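Getting the back room floor level

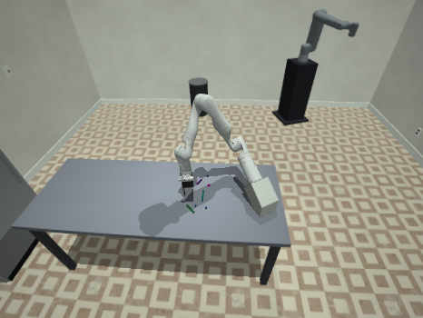
Page last changed: 5/5/25

The tiles in our back room were laid by whoever had the house before us, and they were laid well. The trouble was under them. Along the wall nearest the garden the floor had dropped, and a marble put down by the door would roll to that side and stay there. We lived with it for two winters. Then a tile by the window cracked across one corner, and I decided it was time to have it looked at.

I rang three builders. One didn't ring back and one wanted to take up the whole room and pour a new slab, which I couldn't afford and didn't want. The third was Idris Gough, who came out on a wet afternoon in October with a long level and a torch and spent most of an hour on his knees. He said the slab was sound but the fill had washed out along one edge, probably from the old downpipe. I had replaced that downpipe the year we moved in, so at least the cause had gone.

His plan was to lift the tiles on that side only, clean them, pack the edge, level it and put the same tiles back down. I liked this because the pattern isn't made any more. I had already asked at two tile shops. Carys Ellis at the second one knew it as soon as I took the photo out of my bag and said she had last seen it when she was starting out.

Lifting them took me longer than anything else. Idris would have done it, but at his day rate I preferred to do it myself. I used a thin bolster and a small hammer and worked in from the cracked one, which I had to sacrifice. Rake the grout out first, all the way down, on all four sides. I skipped this on the second tile and lost it. After that I was more careful and only broke one more. I numbered each one on the back in wax crayon and drew a plan on lining paper, which I then left on the floor and trod on for a week.

Old adhesive is a nuisance. Some of it came off with a scraper, and the rest had to be soaked. I stood the tiles on edge in the bath in warm water overnight and scraped them in the morning with an old chisel. Ffion, my sister-in-law, lent me a second washing-up bowl and took some home to do in her own kitchen. She did hers better than I did mine.

Idris came back and packed the edge, which was a day's work, and then poured the levelling compound the day after. He told me to leave it alone for 14 days before tiling. The bag said less than that, but he has seen more floors than I have, and the room was cold. I kept the door shut and the window open a crack in the afternoons.

The costs, for anyone thinking of doing the same: Idris charged me 300 for his labour, and the compound, adhesive and grout were on top of that. The second-hand bolster was from the market. I have not counted my own time.

Putting the tiles back was the part I had been dreading, and it went well enough. I dry laid a row to check the plan, found I had swapped two in the corner, and put them right. For the broken ones I used tiles from inside the cupboard under the stairs, where the same floor carries on. In the cupboard there is now a patch of plain white ones that you only see if you are looking for the hoover.

The grout is the one thing I would do again. The old grout has gone a sort of tea colour and the new is a clean grey, so there is a line across the room where one meets the other. Huw Watkins next door says it will be the same in a year or so. I tried rubbing cold tea into a short length of it behind the door, and it did darken it a little, but it was patchy and I stopped.

A few things I have been asked since I first put this page up. Yes, we did have the downpipe and the gully checked before filling anything. No, I did not seal the tiles afterwards, as the old ones had never been sealed. The skirting on that side now sits a little high in places and I still have to run a bead of caulk under it. I have bought the caulk.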